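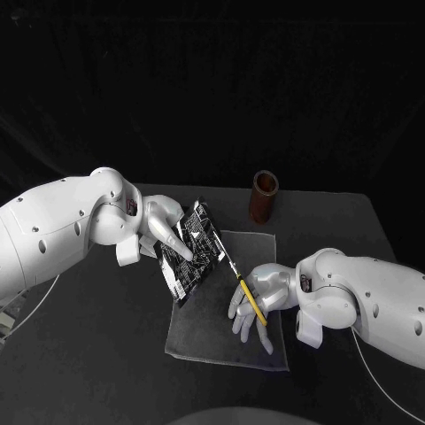 Progress report to the Aranda fund, spring period
Tilham Repair Bench, Evcombe
Prepared by Florencio Llorente

We're at the halfway mark of the grant, and I'm happy to say the bench is a real place now. When I wrote the application it was a corner with a folding table and a lot of hope. Today there is a proper work table with a dark gray top, a cloth pad to put boards down on, and a shelf of sorted donor parts that I am probably too proud of. People who visited us in the winter have trouble recognizing it!

What the money has gone to so far

The largest share went to the table and the wiring of the room. We had four outlets on one wall, all on the same circuit as the kettle next door, and we couldn't run a hot air station and make tea on the same afternoon. The electrician split the circuits in May. That was a bigger bill than we had planned and it ate most of what we had set aside for a second microscope. I'll come back to that under the budget.

The rest went to hand tools, flux, solder, replacement tips and the gray cloth pads. The pads sound like a small thing, and they are, but I'd buy them again before almost anything else on the list. A small screw dropped on the bare tabletop rolls off and is gone. On the cloth it stays where it fell. They also keep the back of a board from getting scraped while you turn it around looking for the fault. We cut them to size ourselves from a roll, hemmed nothing, and they've held up fine apart from one flux stain that I've stopped trying to wash out.

Boards in and boards out

The application promised that we would take in 70 circuit boards over the full grant. We have taken in all 70 already, with half the period left to go, so intake is far ahead of plan. Repairs are behind intake, as you'd guess, and the waiting shelf is fuller than I'd like. Most of what comes to us is control boards from heating units, older audio equipment, sewing machines and one stubborn family of ventilation controllers from the Hirirano workshop, who have been sending us theirs in a steady trickle ever since they heard we were open.

The Hirirano boards deserve a paragraph of their own. They arrive with no drawings, and the markings on several of the parts have been sanded off. Encarnación Bravo took them on as her project and has been tracing them out by hand, one layer at a time, with a pencil and a very patient ruler. She now has a full drawing of the power section and a good part of the relay side. It's beautiful work, and it has already changed how we handle this type: we go straight to the power section, check the regulator and the two large capacitors, and only then look further. I'd like to share the drawing with other repair benches once she's satisfied with it, and she tells me she isn't yet.

How we look at a board

One change since the last report is that inspection by eye comes first for everything, before any meter is switched on. We'd been skipping it when we were busy, and we paid for that with a couple of long evenings spent measuring our way toward a cracked joint that anyone could have seen. The routine is now written up on a card by the table:

Hold the board by its edges.
Tilt it steeply against the light, then turn it and tilt it again from the other side.
Look along the traces for breaks, lifted copper and dull patches.
Check the outlines with nothing fitted in them against a good board, if we have one.
Put the board down on the pad, never on the bare top.
Write down what you saw before you pick up a probe.

The tilting matters more than I expected. Looked at flat, a dark board with fine, pale traces is just a busy pattern, and your eye slides right over it. Tip it up and the light runs along the metal, and a hairline crack suddenly has a shadow. Encarnación finds things this way that I would have sworn weren't there. The third time it happened I bought a better lamp.

Writing down the findings first was her idea too, and I resisted it because I dislike forms. I've come around. The notes let whoever picks the board up next start from something, and boards here often sit for a while between one pair of hands and the next.

The evening sessions

Part of the grant was for teaching, and this is where I have the most fun. We've held 5 evening sessions, starting at half past six and officially ending at nine. Each one begins with the same scrap boards and the same question: what do you notice? Beginners usually point at the biggest component. By the second session they're tilting the board without being told and arguing with each other about a solder joint, and I could listen to that all night.

Of the people who came, 3 are now regulars who work on real boards from the waiting shelf with one of us close by. One had never held a soldering iron before the first session and has since brought a sewing machine board back to life with a new relay and a cleaned connector. The owner sent cake. (Not charged to the grant.)

What hasn't gone well

Labeling was poor in the first weeks. Two boards got separated from their paperwork, and we had to call several owners before we knew whose was whose. Every board now gets a tag tied through a mounting hole the moment it comes in the door.

Ventilation is still not good enough. The small extractor copes with one person soldering and no more, so we take turns at the iron during the sessions, and that slows everything down. We've had a quote for a larger unit and would like to discuss it with you.

Donor parts keep running out in the wrong places. We have a huge drawer of resistors and hardly any of the relays that actually fail. I've asked the Hirirano workshop whether they'd let us keep boards that can't be saved, and they've agreed in principle.

Budget

We are within the total but not within every line. Electrical work went over, furniture came in under, and hand tools are right where they should be. I would like your approval to move the remaining furniture money to the extractor, and to put off the second microscope until the next round. The spreadsheet is attached separately, with receipts in the same order as the lines.

Before the next report

The first job is to bring the waiting shelf down, and we'll hold off on taking in new boards from outside Evcombe until we do. Encarnación plans to finish the relay side of her drawing. There will be more evening sessions in the fall — at the same hour, with a short break in the middle this time — and we want to add one on connectors, which cause far more trouble than they get credit for.

You're very welcome to come by and see the bench. Mornings are quieter, evenings are livelier, and the door sticks, so push hard.

Florencio Llorente
Tilham Repair Bench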